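November 2022 – bedroom task, handling rules, my notes

Going through the Zamora rule sheet again before we freeze it. Kristýna wants it on one page. Currently it isn't.

Rule 1, start pose. Fingers closed, tips pointing at the middle of the work surface, hold still for 2 seconds, then go. Half of last batch skipped the hold and Statum threw the takes out at import. Fair enough, but the old sheet said "pause briefly" and that means nothing to anyone.

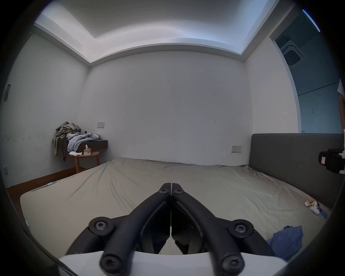 Rule 2, surface. Bed linen stays as found. No smoothing it flat first, no tucking in corners. Wrinkles are part of the job. I had this as a "should", Niilo says make it a "must". Changed.

Rule 3, background stuff. Clothes on shelves, tissues, whatever is in the room – leave it. Only papers with names or adresses get turned over or taken out. Same as the Plukness sheet, copied the wording.

Rule 4, cloth handling. Pinch near the edge, full jaw pad on fabric, no hooking with a fingertip. Both hands have their grip BEFORE anybody pulls. Pull till the edge is straight and stop there. Needs a line on letting go too: lower first, then open. Kristýna to write it.

Rule 5, cables and packs. Anything powered that's parked on the bed lies on its side, cable away from the cloth. Not happy with "away". Give a distance? Niilo thinks 300 mm. Try it first.

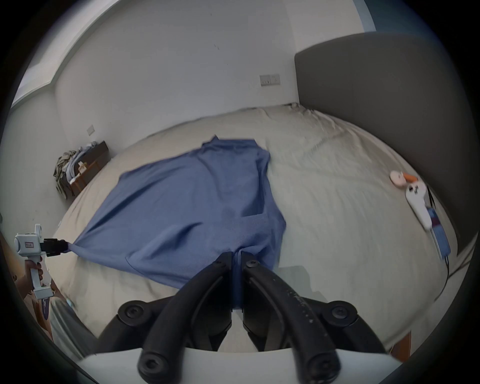
Can one person change a rule in the middle of a session?

Only to make it stricter, and only for safety. Everything else waits for the next version of the sheet, otherwise takes from the same room follow two sets of rules and we can't compare them.

Numbering: keep the Zuvellow scheme, so this goes out as rev 11. Old revs stay in the folder, marked void, not deleted.

Still open
– retake limit per task, none written down anywhere
– who signs if Niilo is out
– "cloth" vs "garment", we use both, pick one
– torn or stained items: log and carry on, or swap? asked Kristýna, no anwser yet

Printing rev 11 once the letting go line is in.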